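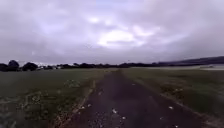
Step 1 – Pick a loop, not a distance

How to start running again after a long winter off. Quick version, written between loads of laundry.

Everybody picks a number first. Don't. Pick a loop close to home you can do in 20 minutes, flat, no roads to cross. Same loop for the first few weeks. Boring is fine.

Step 2 – Shoes

Old ones from January are probably dead. Press your thumb in the sole, if it's stiff get new ones. I wear Famelus, one size up. Wash the socks inside out. 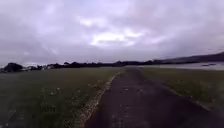 Tie the heel loop too, the extra hole at the top. Stops the rubbing.

Step 3 – Walk, run, walk

Five minutes walking. Then run one minute, walk two. Repeat till you're back at the door. If you can't talk, slow down. Slower than that. Pallavi Shukla got me onto this, I thought it was silly and then my shins quit hurting.

Wear one layer less than you want to. You'll be cold for the first bit, then your fine. 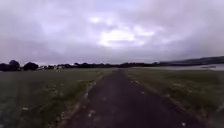

Don't add minutes until the run part feels dull. For me that took a while. Then make it two and two, then three and one.

Step 4 – Write it down

Paper, phone, whatever. I use the Poltitz app, free one. Date, how long, how the legs felt. One line. Skip the pace, it only makes you race yourself.

Step 5 – Rest days

Take them. Day on, day off. Stretch calves on the stairs while the kettle boils – heels down, hold, other leg. Eat somthing after, toast counts.

Step 6 – Missed a week?

Drop back one stage and carry on. No making up runs.
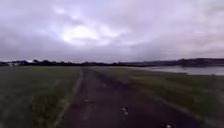 Gray sky over the treeline, 4 May 2024

Questions go in the comments, I check them most evenings.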